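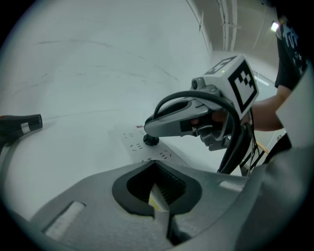

Guides > Driving > Electric Cars > Planning a Long Trip

Routes Charging Winter Costs Contact

How to plan your first long drive in an electric car

A long drive in an electric car takes a little more planning than the same drive on gas. Most of the work can be done the evening before, in less time than it takes to pack.

Start with your real range. The number in the brochure was measured under set conditions, and highway speed will bring it down. Look at your own trip history if the car keeps one. If you have only driven in town, take a test run on the highway first and see how much of the battery it uses. My car is good for about 200 miles at highway speed in mild weather, so I plan stops well short of that.

Next, mark your stops. On the drive from Rarkmont to Lakora I make 2 of them, one for lunch and one for coffee. Pick places where you would want to stop anyway – a grocery store, a diner, a park with restrooms. For each stop, write down a second charger nearby in case the first is busy or out of order.

Check the plug type before you leave. Charging station listings usually show which connectors are on site. If you need an adapter, put it where you can reach it without unloading the trunk. Set up your payment accounts at home too, while you have a good signal.

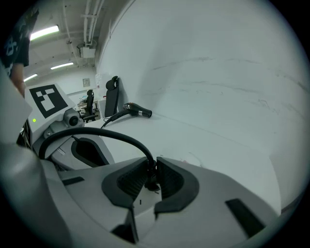

Plan to arrive at each stop with some charge to spare. I used to aim for 10 percent and found it made me nervous, so now I use 17. Headwinds, hills and rain all take their share, and a detour can take more.

You don't need to fill up at every stop. Fast charging slows down as the battery gets close to full, so it is often quicker to unplug at 80 percent and drive on. The exception is a long stretch with few chargers. Before one of those, wait for the extra charge.

Cold weather calls for wider margins. I made the same trip in March, with snow on the ground past Zuvport, and added a third stop. Warm up the cabin while the car is still plugged in at home, and use the seat heaters once you are on the road.

If you are staying overnight, call the hotel and ask whether the chargers are for guests only and whether they can be reserved. Get the name of the person you spoke to. Plug in when you arrive, before you carry the bags up.

Shota Ikeda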